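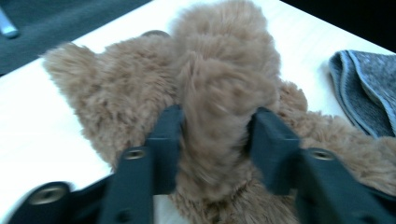
Washing a long-haired teddy bear at home

Print this page | E-mail this page
Home | Kitchen | Laundry | Workshop | Toys and children | Letters

Long fur is more difficult than short fur. A short plush bear you can wash almost like a sock, but a shaggy one comes out with hard little ropes all over if you are not patient. I have washed many of them for our family and for the toy table at Plarnby, and this is the way I do it now.

Before the water

Look at the seams first, mostly under the arms and where the legs join the body. If there is a hole, sew it before washing, otherwise the filling goes out and you will find it in the basin. If the bear has a voice box or a battery inside, do not put it in water at all – only clean the surface with a damp cloth.

Then brush the dry fur. Use a wide brush, the kind for a dog is good, and begin from the tips. Hold the limb near the body with your other hand so that the seam is not pulled. A knot that is left in the fur becomes much tighter when it is wet.

Washing by hand

1. Fill a basin with lukewarm water, up to 30 degrees if you have a thermometer. Put in a small spoon of mild shampoo or wool detergent and mix it well.

2. Press the bear under the water and squeeze it slowly. Do not rub. Rubbing is what makes the ropes.

3. For dirty paws, put a drop of shampoo on a soft toothbrush and go in the direction of the hair.

4. Leave it for 9 minutes, not the whole afternoon.

5. Rinse until the water is clear. A bear of 300 grams can need four rinses, and a big one of 500 grams even more. Soap that stays inside makes the fur sticky later.

Taking the water out

Do not wring it like a floor cloth. Lay the bear on a folded terry towel, put the sides of the towel over it and press with flat hands. Change the towel when it is heavy. Old grey towels are best for this work, but a new dark one can leave colour on light brown fur, so wash it a few times before.

Győző Kun from Trumetar wrote to me that he puts his bears in the spin programme, inside a pillowcase with a knot, and it takes around 40 seconds. I tried it and it works well with a strong bear. With an old one I would not risk it.

Drying and brushing

Put the bear on a rack where the air can go under it. Turn it every few hours. The thick places, the belly and the head, dry last, and they can smell bad if you put the bear away too early. Press your fingers deep there before you decide.

When the fur is half dry, brush it once, lightly. When it is fully dry, brush it again, and lift the hair up from the back side with a comb. If the tips are still hard, a hairdryer on the cold setting helps, held a hand's width away.

Places where the fur folds, for example inside the arm, stay flat a long time. Open them with the comb and leave the arm lifted overnight on a rolled sock.

Kristóf Szabó

Print this page | E-mail this page
Back to Laundry | Next tip: Woollen hats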